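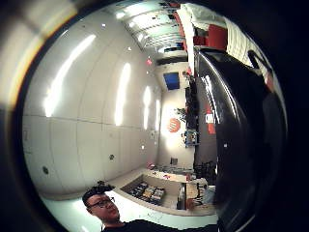
Week two of collecting demonstrations for Rukden, our pick-and-place model. Posting a few notes on how we teach it, because people keep asking why it takes so long.

2/ Rukden learns from people doing the task. One person holds a gripper with a camera on it and picks things up, moves them, puts them down. The robot arm isn't needed for that part. The model trains on the video and the gripper motion.

3/ The target is 1000 demonstrations. We have 440 that passed review. The last 200 came from shop and lounge type rooms, with counters, shelves and shiny walls, and those are the ones I care about most right now.

4/ The lens is very wide. It takes in the ceiling lights, the far wall and usually part of whoever is standing close. We leave all of that in. A robot working in a real room gets the same clutter in its view.

5/ Glossy surfaces are a headache. Our tracking works out where the gripper is by following fixed points from one video frame to the next. A reflection of a lamp slides along the wall as you move, and the software sometimes takes it for a fixed point. Then the path drifts.

6/ Adwoa Dankwa wrote the check that catches this. If the gripper starts and ends a demo at the same marker, the two positions have to match. If they don't, the demo goes in the reject folder and we do it over.

7/ Things we tell new operators: move at half the speed you want to. Open the gripper all the way before you reach. Stop for a moment after you let go. If you fumble a grasp, finish the recovery and keep the take - the model needs to see those too.

8/ We tried remote control first, with the Kerkard arm and a pair of hand controllers. Good data, but slow, and the arm had to come along to every site. Ayuba Korletey got through a day of it on Wednesday and managed fewer usable demos than he gets in a morning by hand.

9/ Remote control still has a place. Once the model runs on the arm, we watch for the spots where it hesitates, take over with the controllers, and add those corrections to the training set. Small boxes packed close together will probably need a lot of that.

10/ Next up is shelf picking in Quansah, then a first run on the arm in December. I'll post the failures as well as the good runs.

Filed under: Robot learning / Field notes

Recent threads
Marker placement for handheld grippers
What we changed after the first Kelau tests
Hand controllers: a parts list
Why we throw out fast demos

Contact | Copyright Kelau | Back to top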